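Brelier Bin-Picking Starter Kit: Review for Small Shops

Reviewed 25 April 2019
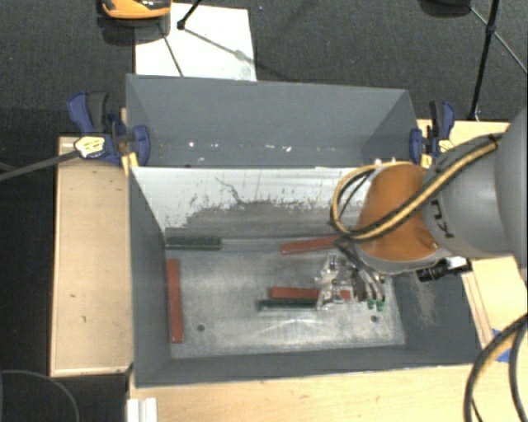

We bought the Brelier kit in November for 3,000 dollars, arm not included. That covers the gripper, the mounting plate, the cables and a year of software updates. Budget another 200 for clamps and cable ties, and order them at the same time so you don't lose a week like we did.

Setup took two days. The manual is thin on bin placement, but Ivan Kuzmenko at Hrytsenko, the dealer, answered our emails the same day. Long, narrow parts are the hard case for any kit in this price range. Ours picks them well in the open – parts lying tight against a wall still need a second try.

We also priced the Polar kit. It has a better gripper but costs 70 percent more, and the spare fingers are sold only in sets. Brelier's are 35 dollars a pair.

Plan on replacing the bin every year or so. Sheet metal and paint don't last under daily use, and the kit price doesn't include a spare.

Four stars out of five. I'd buy it again for a single station.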